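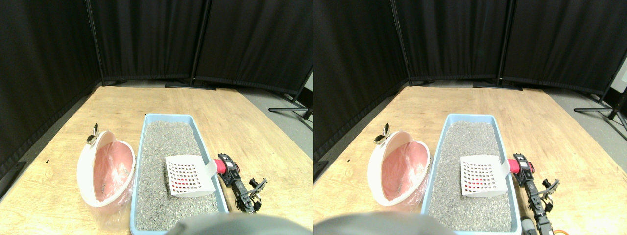
Litter scooping arm, build thread (long, sorry)

tkparsons
Posted 7:40 pm
OK so I've been at this since April and I'm ready to get yelled at. The goal is a robot that scoops the cat box. I don't want one of those rotating drum things. I want an arm that picks up a normal scoop, sifts, and dumps into a lined bin.

Current state: light blue tray, gray litter, white scoop with the little square holes, and a round white bin with a pink bag in it. Bin is on its side with the mouth facing the tray. Black panels go behind the table so the vision has a plain background to work against. Two camera views, side by side, slightly offset, for depth.

I've spent 419 dollars so far, all in. Ask me anything.

Terence

raimo_k
Posted 7:58 pm
Why is the bin on its side?

tkparsons
Posted 8:03 pm
Less lift. If the mouth is at table height I only have to swing the scoop over and tip it in. With the bin upright I have to clear the rim with a loaded scoop and the shoulder servo starts to complain.

raimo_k
Posted 8:11 pm
Right, so you changed the chore to fit the arm. A bin lying down with the liner hanging out onto the table is going to catch the edge of that scoop sooner or later, and then you have a bag of used litter being dragged over bare wood. I build fixtures for a living and I've watched a lot of people move the goalposts one inch at a time like this.

Also, is that litter clean?

tkparsons
Posted 8:14 pm
Yes it's clean. I'm not a monster.

flurina.k
Posted 8:30 pm
I like it! But I have the same worry about the bag. On my laundry sorter (the Pesonen thread, if anyone remembers that disaster) every failure I had came down to cloth or plastic going where I didn't plan for it. Rigid things are easy. Can you tape the loose part of the liner back under the rim? Or clip it? Looks like there's already a little metal ring or clip thing up on the rim so you're halfway there.

tkparsons
Posted 8:36 pm
Could clip it, yeah. I was leaving it loose so a person can tie it off without fighting anything. Will try it clipped.

old_esko
Posted 8:52 pm
I'll be the grump. A hand takes 30 seconds to do this job. I timed mine. What does the arm take?

tkparsons
Posted 8:55 pm
Longer.

old_esko
Posted 8:56 pm
How much longer.

tkparsons
Posted 9:04 pm
Almost 30 minutes for a full pass of the tray if it doesn't lose the handle. Before anybody piles on, most of that is me running it slow so it doesn't fling litter.

old_esko
Posted 9:10 pm
I rest my case. And the cat has to wait all that time, in a room with a table in it, for a tray that's on the table. Where does this live when it's done? My cats won't jump up on a table to use the box, and I wouldn't want them to. You have to show it working on the floor, next to a wall, in bad light, or it's a demo.

flurina.k
Posted 9:17 pm
That's a bit harsh, Esko. You get it working on a bench first and move it after. Everybody does.

old_esko
Posted 9:21 pm
Everybody does the first half.

orvokki_builds
Posted 9:33 pm
Mod here but posting as a regular person. Two practical things.

1. The handle. It's short and it's lying right down near the litter. Any gripper with small pincers is going to bring up a bite of litter along with it, and the grit gets into the joints. I had a Zinero servo set ruined by plain sand. Build the handle up with foam pipe wrap, or make a stand for the scoop so it never rests in the tray at all.

2. How full is that tray? It looks close to the rim to me. Fine for photos, but a scoop pushing through it will send litter over the side. Take a third of it out.

I don't agree that it's pointless. A guy at the Lildale workshop has bad wrists and he'd take a slow robot over no robot. I do agree with Raimo that you should stand the bin up before you call it finished.

tkparsons
Posted 9:45 pm
The scoop stand is a good idea and I'm annoyed I didn't think of it. Does anybody have a drawing?

orvokki_builds
Posted 9:49 pm
Just a block with a slot. I cut mine from a Nustavwood offcut. Make the slot wider than you think you need, and put a lead-in on it.

raimo_k
Posted 10:02 pm
Question about the panels. Do you need them for it to work? If you take them down and there's a couch back there, does it still find the scoop?

tkparsons
Posted 10:09 pm
Haven't tried it with them down.

raimo_k
Posted 10:10 pm
Try that before you build the stand.

flurina.k
Posted 10:16 pm
He's right on that one. Clumps next, too. Clean litter is all one texture and the real stuff isn't, and some of it sticks to the bottom of the tray. You can fake clumps with a spray bottle.

tkparsons
Posted 10:31 pm
List so far: panels down, clip the bag, less litter, scoop stand, spray bottle clumps, bin upright. I'll do the panels first and post the result even if it's ugly.

old_esko
Posted 10:38 pm
Put the floor on the list.

tkparsons
Posted 10:40 pm
Fine. Floor is on the list.

2434 views | 24 replies | 9 shares

Related threads
Pesonen laundry sorter: what went wrong (locked)
Keeping grit out of cheap servos
Stereo cameras on a small budget
Self-feeding bird table, second attempt
Is a turntable better than an arm for small jobs?

Contact | Forum rules | Back to top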